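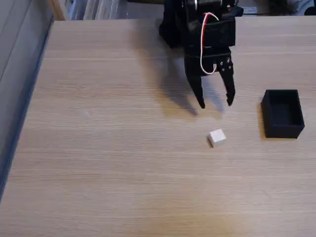 Gripper trials: two fingers stay, for now

The comparison of the Bernex and Skuren grippers wrapped up on 31 July 2025. Both are two-fingered and were run on the same arm with the same task: pick up a small white cube and put it in the open black box.

Gaétan Poirier logged 2,456 picks since May. The Bernex dropped the cube 5 times in its last 1,000 picks, the Skuren 7. Gordon Fehr says that gap is too small to choose on, and the controller treats both the same way. What decided it was upkeep — the Skuren fingers come off with a hex key, while the Bernex has to be unplugged and taken down first.

The Skuren goes back on the arm next week with softer fingertips from Sandhu. Huguette Sandhu will bring two grades. Raymonde Després still wants a second camera on the box side before anyone changes the cube for something rounder.

Log sheets are in the Lalthorpe folder. Send corrections to Gaétan.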